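3.2 Care of the fingers at the Arnbridge cell 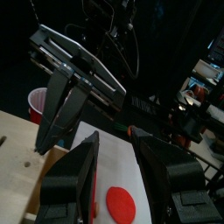 Figure 6. View from the wrist camera, with the two black printed fingers in front and the gray parallel-jaw gripper of the other arm behind.

The black fingers of the near gripper are 3D printed, and a thin red pad strip runs along the inner edge of the left one. We inspect the pads after every 1,000 grasps and replace a strip when its end begins to lift. After replacement, the fingers are closed slowly on a flat disc and the zero position is saved again. In the period reported, the cell made 2,869 grasps.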